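Mineral oil or hard wax for a maple cutting board? (first finish, please correct me)

Forum: Kitchen and Household > Wood, Knives and Care

grainwise_ek
Member

Good evening to everyone. English is not my first language, so please excuse me if I use the wrong word for some things.

In April I bought a maple cutting board without any finish. The shop sells it "raw" and the buyer must do the oil himself. I have read many pages now and the more I read, the less I know. One page tells me to use only mineral oil from the pharmacy. Another page tells me mineral oil is useless because it never gets hard, and I should use a hardening oil such as tung. A third page is from a company that sells wax, so of course they recommend wax.

My kitchen is small and quite dry in winter, because the heating is under the floor. My old board, which I had for many years, opened along one glue line and I had to throw it away. I washed it often with very hot water and I let it dry flat on the counter. I suspect both of these were mistakes.

What I have at home: one bottle of mineral oil, one small can of Brosico board wax (a gift, still closed), and sandpaper in grit 60 and 100. I can buy other things if it is necessary.

The board is the type with the long strips glued side by side, some a little darker than the others. It also has a few small knots, and I don't know if a knot takes oil in the same way.
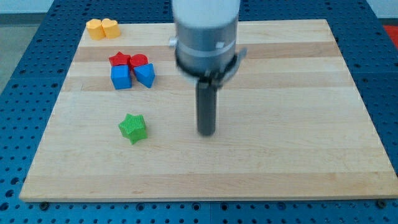 Clevum: Do not put the wax on first. I see this mistake very often. Wax closes the surface, and then your oil sits on top and makes everything sticky. Oil first, several times, and wax only when the wood does not want more oil.

About the sandpaper, 100 is too rough for the last step. You will feel it with your hand and the cloth will catch on it. Buy a 180 and a 220. You can leave the 60 in the drawer, it is for taking off paint.

grainwise_ek
Thank you, Clevum. How many times is "several times"? And how long do I wait between?

Clevum
The first day, two coats, with some hours between. Then one coat each evening until the oil stays wet on the surface overnight. In a dry kitchen it can be five evenings or more. Always wipe off what is left in the morning.

slowroast
Senior Member

I would like to disagree a little. I have used a board for a long time with no wax at all and with oil only two or three times in a year. It looks gray and ugly, I admit it, but it is flat and it has no cracks. In my opinion people worry too much about the oil and too little about the drying. If you stand the board on its edge after washing, so that air comes to both faces, you have already solved most of the problem.

The old board of grainwise_ek did not die from a lack of oil. It died because one side was wet and the other side was dry.

Clevum
I agree about the drying. I don't agree that the oil does nothing. Oil makes the water go in more slowly, and slowly is what you want when you have underfloor heating. Your kitchen is maybe not so dry, slowroast.

slowroast
My kitchen is by the sea, so you may have a point there.

tung_and_cheek
Mineral oil is a bad idea in general, sorry. It never hardens, so it washes out a little every time you use soap, and you must begin again. I did my board with pure tung oil, four coats, and I have not touched it since. Yes, you have to wait some weeks before you put food on it. But then you are finished.

Please be careful with the label. Many cans have the words "tung oil finish" in big letters, and inside there is varnish with a lot of thinner. You want the can where it is written 100% pure and nothing else.

grainwise_ek
This is exactly my confusion. Is it safe? Tung comes from a nut, no? My daughter has an allergy to some nuts and I don't want to take a risk, even a small one.

tung_and_cheek
It is from the seed of the tung tree. I have seen people argue in both directions about allergies and I am not a doctor. With an allergy in the house I would take back my advice and stay with mineral oil. It is more work, but you will not be thinking about it at every meal.

Clevum
Same opinion from me. For the same reason do not use walnut oil, which many cookbooks recommend. And no olive oil or sunflower oil, they go bad and begin to smell.

Ekanayake
Member

I come to the discussion with a different question, I hope it is allowed. Does it matter to which side you put the oil? My father-in-law always told me to oil only the side where you cut, because the bottom is "not used". I did it like this and my board is now the shape of a roof tile. It turns around on the counter when I cut onions.

slowroast
Your father-in-law is a nice man, I am sure, but on this he is wrong. Both faces, all four edges, and above all the two ends. The end grain drinks much more than the faces. I give the ends double.

To get it flat again, put the board with the hollow side down on a damp towel for one night and look at it in the morning. It doesn't always work. When it is flat, stand it on edge for two days, and only then put oil, on everything.

Ekanayake
Thank you, I will try with the towel. If it goes wrong I have lost only a board that was already bad.

flerk_88
One more thing which was not said. After the last sanding, wet the board with a damp cloth and let it dry. The small fibers will stand up and the surface becomes rough again. Sand it one more time, very lightly, with the fine paper. If you skip this step, the fibers stand up at the first washing and you think that you did something wrong. I do it two times, but one time is maybe enough.

I bought my paper from Flerkance, they have small packs with mixed grits. A full pack of only one grit is too much for a single board.

grainwise_ek
I did not know this at all. So the order is: sand to 220, damp cloth, dry, sand lightly, and then the oil. Is it a problem if I wait one day between the last sanding and the first coat?

flerk_88
No problem. Only take the dust off well, with a dry brush and then a cloth.

mossbank
Does somebody warm the oil? I put the bottle in a bowl of hot water for 10 minutes before I use it. It becomes thinner and I have the impression that it goes in deeper.

Clevum
I did it for some time and then I stopped, because I saw no difference. It does no harm if you only use a bowl of water. Please don't put it in the microwave or on the stove.

mossbank
I think there is a difference, but I never made a real comparison. Maybe I will do one half of an old board warm and the other half cold, and report.

grainwise_ek
And the knots? I think my question about them was lost.

slowroast
Small tight knots are harmless. They are dense and take less oil, so wipe them well or they stay shiny. If a knot is loose or you can feel a hole with your fingernail, food will collect there, and I would keep that side for the bottom.

grainwise_ek
Good, mine are tight, I tried with the nail.

I come back after one week. I bought the two finer papers and followed the order from flerk_88. The damp cloth was a surprise for me, the wood felt like the chin of a man in the evening. After the second light sanding it was very smooth. Then two coats on the first day and one on each of the following four evenings. The ends were still taking oil on the last evening – the faces had stopped one day earlier.

Now I have a doubt about the wax. On the can of Brosico it says to apply it "sparingly", and I don't know how much this is for a board of this size.

Clevum
A piece as big as a hazelnut for each face. Rub it until your hand is tired, wait half an hour, then polish with a clean cloth. If the cloth sticks, you used too much. And check the ingredients before you open it, some waxes contain nut oils. If yours has something like this, leave it closed.

grainwise_ek
I have read it now: beeswax and mineral oil, no other ingredient. I will do it tomorrow after dinner.

tung_and_cheek
And in two months you will do it all again :)

grainwise_ek
It is possible. I bought a big bottle.

Ekanayake
My report about the towel: after one night the board is better but not flat. It still moves a little at one corner. Should I repeat, or is it now the moment to buy a new one?

slowroast
Repeat one time. If the corner still moves, put a thin damp cloth under the board when you cut, and keep using it.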